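»Der Schwamm verzeiht nichts«
Greifer im Vergleich: Ein Werkstattgespräch über Backen, Druck und rote Flecken. Januar 2021 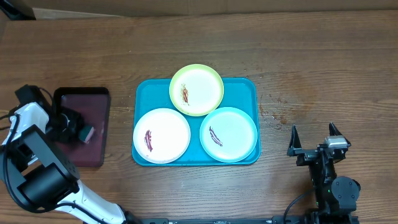

Drei Teller, drei Schlieren: Der linke Arm hat den Schwamm in der dunklen Schale, der rechte hat gerade nichts zu tun.

Wer bei Vutach nach dem Greiferlabor fragt, wird in den Keller geschickt, vorbei am Heizungsraum und an einem Schild von 1907, das das Spucken auf den Boden untersagt. Die Entwicklerin, die dort die Vergleichstests betreut, möchte ihren Namen nicht gedruckt sehen. Ihre Mutter glaube bis heute, sie arbeite an etwas Größerem.

Abwaschen also. »Abwischen«, korrigiert sie. »Abwaschen können wir noch lange nicht, da kommt Wasser von oben, und dann möchte ich nicht daneben stehen.« Die Aufgabe klingt überschaubar: Schwamm greifen, in die Schale tunken, Schliere vom Teller wischen, Schwamm zurücklegen. Acht Greiferpaare hat sie dafür seit Juli ausprobiert, von weichen Silikonfingern bis zu starren Spitzbacken. Im Protokoll stehen 2217 Durchgänge. Auf die Frage, wie viele davon gelungen seien, holt sie erst einmal Kaffee.

»Es kommt darauf an, was man unter sauber versteht«, sagt sie, als sie zurück ist. »Die Software von Jundard war anfangs bei fast jedem Teller zufrieden. Ich habe sie ein bisschen beneidet.« Inzwischen vergleicht die Kamera vorher und nachher, und die Quote ist auf ein Maß gesunken, das sie als glaubwürdig bezeichnet.

Warum ausgerechnet ein Schwamm? Weil er sich anders benimmt als alles, womit Greiferhersteller auf Messen werben. »Die zeigen Ihnen immer ein rohes Ei. Ein Ei ist ein höfliches Objekt, das hat eine feste Form. Der Schwamm hat jedes Mal eine andere, und nach dem Eintunken wiegt er auch noch mehr.« Die Silikonfinger hielten ihn prächtig und drückten ihn dabei aus, gern auf halbem Weg zum Teller. Die starren Backen von Brandska ließen ihm mehr Wasser, dafür drehte er sich beim ersten Widerstand weg und wischte mit der schmalen Kante weiter. »Sehr gründlich, auf vier Millimetern Breite.«

Auch der Tisch bekommt seinen Teil ab. Rötliche Flecken neben dem blauen Tablett gehören für sie zum Messergebnis. Ein Greifer, der den Teller schafft und das Holz einsaut, erhält in ihrer Tabelle Abzug. Wie viel, darüber wurde im Haus länger gestritten als über die Anschaffung der Arme.

Bei der Steuerung hat sie zwei Varianten gegeneinander laufen lassen. Die eine fährt feste Bahnen ab, die andere, intern Kennedy genannt, regelt nach Kraft. »Die feste Bahn ist wunderbar, solange der Teller dort steht, wo er gestern stand. Kennedy sucht sich den Teller. Manchmal sucht er ihn mit Nachdruck.« Rund 203 Durchgänge musste sie streichen, weil das Tablett dabei mitgewandert war.

Und der zweite Arm? Der soll später den Teller festhalten. Die Aufgabe steht seit dem Herbst im Plan, dazwischen kam ein Kabel, dann ein neuer Treiber, dann wieder das Kabel. »Er verbraucht Strom und macht keine Fehler«, sagt sie. »In der Statistik ist er mein bester Mitarbeiter.«

Eine Empfehlung will sie noch nicht abgeben. Für Schlieren, die in eine Richtung laufen, nähme sie derzeit die starren Backen, mit aufgerauter Innenseite und wenig Anpressdruck. Für den Tellerrand fehle ihr bisher jede Lösung, dort rutsche alles ab, was sie besitze. Als Nächstes kommen die Backen dran, die ein Kollege aus Fahrradschlauch zugeschnitten hat. Im Antrag heißen sie Elastomerauflage.

Zu Hause, sagt sie auf dem Weg zur Treppe, habe sie eine Spülmaschine.

Zuletzt erschienen
Kabelführung am Handgelenk: Was nach einem Jahr noch hält
Kraftsensor oder Motorstrom? Zwei Wege zum Anpressdruck
Kamera kalibrieren bei spiegelnden Tischplatten
Leserpost: Unser Greifer und das Gummiband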